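3.2 Closures and the handling of drawstring bags

Households in the Tirton sample kept soft goods in many kinds of containers, but the fabric bag with a drawstring was the one people said the most about. It was used for toys, for shoes, for out-of-season clothing and for laundry on its way from one room to another. We had not planned a separate section on it. The first round of interviews in March dealt mainly with shelves and boxes, and bags came up only when people were asked where things went if there was no shelf for them.

Participants described closing a drawstring bag as a job in two steps. The first is to gather the mouth of the bag, and the second is to pull the cord. People who skipped the first step reported that the fabric bunched up on one side and left a gap on the other. Several said they held the trim in one hand and worked the cord through with the other, a little at a time. Opening was described in less detail. Most people pushed two fingers into the gathered mouth and spread them until the cord gave.

Cord type mattered more than we expected. Thin, smooth cord was said to slide easily but to work loose when the bag was carried. Thick braided cord was said to hold better and to be easier to find by feel, although it took more force to draw through a narrow channel. Figure 4 gives a case of the thicker kind, on a white bag with red cartoon motifs and a lavender-purple trim band. The cord has a visible weave and is wide enough to be pinched flat. 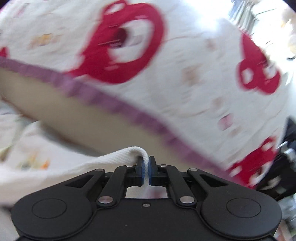

Figure 4. Braided drawstring cord on a large printed fabric bag, held at a bend.

Zerrin Yalçınkaya objected to the weight given to cord thickness when she read a draft of this section. In her view the channel decides nearly everything: a thick cord in a wide channel moves as freely as a thin cord in a tight one, and people blame the cord when the stitching is at fault. She also pointed out that bags are washed and cords usually are not replaced, so that a cotton channel may shrink around a cord that was a good fit when the bag was new.

We accept the second point and have added channel width to the coding sheet. On the first point the interviews are mixed. In the Grovdale households, where 63 bags were recorded, complaints about stiff closing were attached to thick cords in narrow channels, as her account would predict. Complaints about loosening were attached to thin cords whatever the channel. Iara Domínguez, who coded both sets, kept stiffness and loosening as separate problems for this reason, and they are treated separately in Section 4.

Bag size is a further factor. With a large bag the cord has to travel a longer way, and participants tended to stop pulling before the mouth was fully shut. Some tied the ends in a bow to keep the opening where it was. Others left the bag half open on purpose when the contents were in daily use, and closed it only before visitors came or when it had to be carried. We coded these bags as "partly closed" and did not count them as failures to close.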